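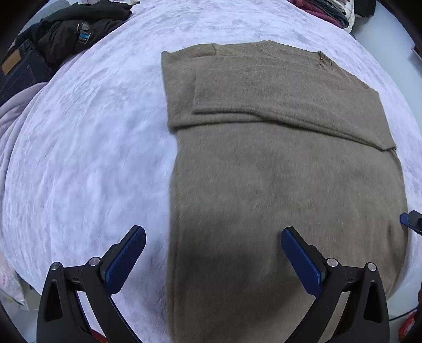

Compliant or rigid fingers for folding on a soft surface?

Fledcombe Community Help > End effectors > Grippers
Posted November 6, 2024

clothbench

I am comparing two finger sets for a cloth folding task and would like a second opinion before I commit to one of them. Demonstrations are recorded with a hand-held gripper, then replayed on an arm that carries the same fingers on a Ponier controller.

Set A is the linkage type: black frames with triangular cutouts, blue textured pads, some give at the tip when it meets resistance. Set B is the Haldane rigid parallel set with flat pads. Both are run at the same opening width and the same closing speed.

The task is folding on a bed with a plush blanket on it. Items so far are a fuzzy knit sweater and a terry towel. On a hard table both sets pick up a single edge without trouble. On the blanket they separate:

Set A picks up the towel edge reliably but often takes some of the blanket pile with it. The blanket then lifts and the fold line moves.

Set B takes less blanket but misses the top layer of the sweater on a good share of attempts. The tips skate over the knit.

I have 428 demonstrations, all with set A. If I change fingers I assume most of them have to be recorded again. The camera has a very wide lens, so items near the border of the view are strongly curved, and I can't tell from the recordings alone how far the tips have sunk into the blanket before closing.

What I need to know is whether the blanket pickup is a finger problem or an approach problem. Pad wear is a smaller worry. The pads have 3,000 cycles on them and I see no loss of texture yet.

One more detail on the towel. Once it has been folded several times into a long bundle, I straddle it with the fingers open and close from both sides. Set A handles this well with a hand on the tool. On the arm, one pad tends to make contact before the other and pushes the bundle sideways.

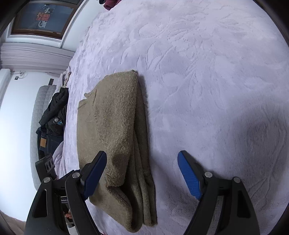

tworail

Approach problem, mostly. I would leave the fingers alone until you have tested the following.

A compliant tip pressed into deep pile will spread and then close on whatever is between the pads. On a table the surface stops it. On a blanket nothing stops it, so the depth at closing is set entirely by how far you pushed. Your hand corrects for this without you noticing. The arm replays the height it was given.

Try this in order:

1. Put the towel on the bed and approach at a shallow angle from outside the edge, with one pad sliding under the hem and the other staying above it. If you come straight down, the pile ends up in the grip every time.

2. Limit closing force during the pinch and raise it only after the first lift. On the Ponier this is two separate parameters, and the second one defaults to the value of the first. Set them both explicitly.

3. Lift 13 mm, stop, and look at the blanket around the tips. If it has tented, open and retry. This is easy to record as part of a demonstration and it replays well.

On the sideways push: one pad arriving early is normal. The bundle is rarely centered to better than a few millimeters and a towel on plush has very little friction holding it in place. Either center the tool on the bundle before closing or close slowly enough that the bundle slides into position between the pads. The second option works for a towel. I would not expect it to work for a knit, which wrinkles before it slides.

I ran the Haldane set for a month in June on bedding. The rigid fingers are more repeatable in height, and that is their only real advantage here. Flat pads on hairy yarn are poor. You can fit textured pads to them, but the mounting holes need to be opened up slightly.

padtest

Just get the Jemari soft tips. They grip everything. I use them on boxes and bottles and have never dropped one.

lowcell

I disagree with the post above for this use. Boxes and bottles say very little about layer separation. A tip that grips everything is what causes the blanket pickup in the first place.

To add to the first reply, the depth question can be measured. Put a thin force sensor under the blanket, press with each finger set until it reads a fixed value, and write down the tool height. Do this at the middle of the bed and near the side, where the surface gives way more. With those heights you can sort your existing recordings by how deep the tips went. I had a set of 400 that looked unusable, and most of it was fine after I removed the deep approaches.

On the lens, calibrate it with a fisheye model before estimating any heights from it. A standard pinhole calibration will be wrong toward the border, and that is where the finger bases sit in this type of mount. Use the pad tips as your reference — their position at a given opening is known.

clothbench

Thanks. The two force parameters were indeed set to the same value. With the second one set separately and a shallow approach, set A takes the towel hem cleanly on most tries. The sweater is still inconsistent at the collar, where the ribbing is thicker than the body. I will try the sensor method before recording anything new.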